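Visit notes: Renance demo day at the Osholm works, Selcombe
Tabletop arm starter kit, seen and poked at
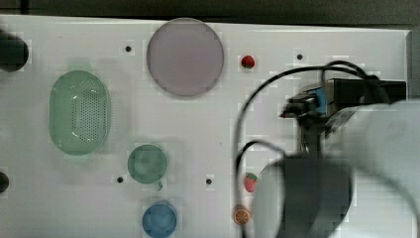
Issue 13, page 4

Got there at 10, coffee already gone. Osholm have the ground floor of the old Pritchard building, good parking, terrible signs. Went for one thing only, the Renance kit, which three readers have written in about since January.

What you get for the money: arm, gripper, cables, a white table, a box of props, and a year of the support service. The props are kitchen stuff. Cups, a plate, a green colander, little strawberries and an orange slice. I'd expected blocks. Kitchen stuff is a better test, handles and rims and thin edges all over the place, and the small food is a whole different grip from a cup.

The arm is bigger than the brochure makes it look. Takes up a good part of one side of the table. Measure your bench first. Reach we were told is fine to the far edge but I didn't see a number for it in writing and have asked.

Cables. My main gripe. There's a thick black one that swings out in a wide loop over the work surface, right by the strawberry. Asked if it can be routed back along the arm, was told a clip set is coming. Price not fixed. I would want clips in the box, at this price they should be in the box.

Gripper is black, all angles, red at the very tip. Jaws come off with two screws, and spares are sold in packs of 4. They let us swap a set ourselves, took me longer than it should of but I had the wrong driver.

Software: browser based, runs on a normal laptop. You guide the arm by hand, save the moves, play them back. Teaching mode made sense to me inside 10 minutes. Editing a saved move did not. Undo is burried in a side menu.

Support service. First 12 months included, then yearly. Covers phone help and one remote checkup. Does not cover shipping the arm back, so read that page twice. Schools get the same terms as everyone else, which surprised a few in our group.

Asked about noise, spare parts, and whether the table is sold seperately (yes, but only by order).

Didn't get to the second room, bus at 1. Handouts are in the office if anyone wants a copy. Osholm plan to run the day again in the spring, sign up early, they cap each group at 12.

Would I buy it? For a club, yes, with the clips. For home, wait.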